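Ilstead Textile Care Workshop
Notebook, Room 5
June 13, 2022
Entry by Ratree Khamphan. Read and initialed by Kamol Ongart.

Subject: folding of loop-pile cloths, continued from the February entries

Purpose

The February entries left two questions open. The first was whether the heavy loop-pile cloths should be folded in thirds or in halves before they go to the shelf. The second was whether the folding direction should follow the ribs of the weave or cross them. Lacey Sedgwick has asked for an answer to both before the shelf labels are reprinted, and the present entry is limited to those two points.

Materials

Cloths were drawn from the Povine stock, lot 3044. All are of the heavy weight. The light waffle cloths from Thongsuk were left out of this session, as they hold a crease well under any method and tell us little. The washing and drying record for the lot is in the binder under sheet 159 and is not repeated here.

The surface was wiped down before work began. Loop pile collects lint very readily, and the February notes mention two cloths that had to be sent back for this reason.

Folding in thirds

The long edges were brought in first, then the short edges. The result is compact and fits the shelf depth with room to spare. The difficulty is in the second fold. With three layers already in place, the pile resists, and the upper layer creeps back unless it is held for a moment. When the hold is released too early the fold opens on its own, and the stack leans.

Mr. Kaewkla noted that the creep is worse when the cloth is taken up by a narrow section of the edge. The loops gather toward the point of hold and the rest of the edge goes out of line. We repeated the fold with a wider hold and found the edge straighter, though the work was slower.

Folding in halves

The cloth was halved lengthwise and then halved twice across. Fewer layers are handled at the second step, and the edges meet without much correction. The finished piece is wider than the one folded in thirds and projects slightly past the front of the shelf. Mr. Imhof considers this acceptable. Ms. Sedgwick does not, and her view should be recorded: cloths that project are brushed against by passing carts, and the pile catches. The matter is to be settled by measuring the shelf again, including the lip.

Direction of the ribs

With this weight of cloth, the ribs show most clearly where a length is left to hang. A held piece bunches along the top, while the tail drops in upright folds, and the eye can follow the direction at once. Laid flat, the same cloth gives much less away, and in the morning two of us disagreed over a piece until it was lifted. The practice from now on is to lift each cloth briefly before the first fold and to read the direction from the tail. 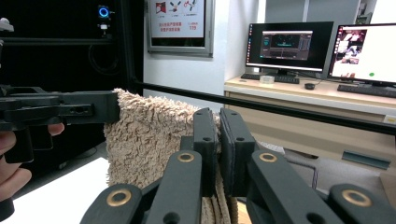

Findings

1. Folding with the ribs gives a flatter piece. Folding across them leaves a rounded edge that does not settle under its own weight.
2. Thirds remain the preferred method if the shelf depth cannot be changed. Halves are easier on the cloth and on the person folding.
3. A wide hold is to be used in either method. The instruction card presently says "take the corner" and should be corrected.
4. Pressing the finished stack flat by hand is discouraged. It flattens the loops at the top, and the marks were still visible after the midday break.

Outstanding

The shelf measurement, including the lip - Mr. Imhof.
Corrected wording for the instruction card - Mr. Ongart, with a copy to Ms. Sedgwick.
A decision on whether the Ziltgate order of 2000 cloths is to be delivered folded or rolled. Rolling has not been tried with this weight and would need a session of its own.

Added later the same day. Mr. Kaewkla points out that the label on the lower shelf still reads "bath" for cloths of every kind. The label should name the weight as well, and can be changed in the same printing. K.O.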